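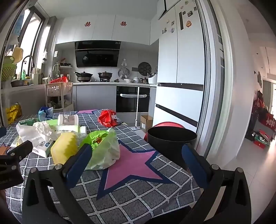 Table as of this morning. Sponge is out at least

Reading time: 3 min

Thread: kitchen table has become the cupboard, help

drumau_flat
So the table. Bags, tissue, a sponge, a cup, plus whatever's in that green bag. Checked cloth with the pink stars is under there and I'd like to eat off it again. Had it clear in August, lasted 12 days. Where do you lot start??

Sultana
Food first. Anything in a bundled up green bag gets opened today, not tomorow. Then rubbish, tissue and empty carriers.

grosier88
Disagree. Carriers first, takes 3 minutes and you can see what you've got. Bin's right beside the table so no excuse

Sultana
And if the food's gone off while you fold bags?

grosier88
Who said fold. Stuff them in one bag, done.

drumau_flat
Ok did carriers. Still loads. Next lot is the red basin, it's where everything lands when I can't decide. Dettol, packets, snacks. Do I tip it out or pick through?

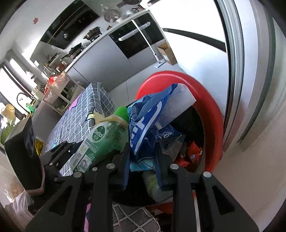 Re: the basin

Bika
Pick through. Dettol goes nowhere near the snacks, get it out first, under the sink or wherever. Orange packets in a tin.

grosier88
Tip it. You'll only stir it round otherwise

Bika
Tip it onto what, the table she's just cleared?

drumau_flat
he* but yes fair. Could the grey checked storage box take the snacks? Its right there next to it

Sultana
Only if it's got a lid. Otherwise it's basin no. 2 by Christmas. I'd want the basin back for washing up tbh

drumau_flat
Going with picking. Back later

Comments (3)

Bika: well? how's the cloth

Sultana: my mum has 4 of those basins, all full

grosier88: still say tip it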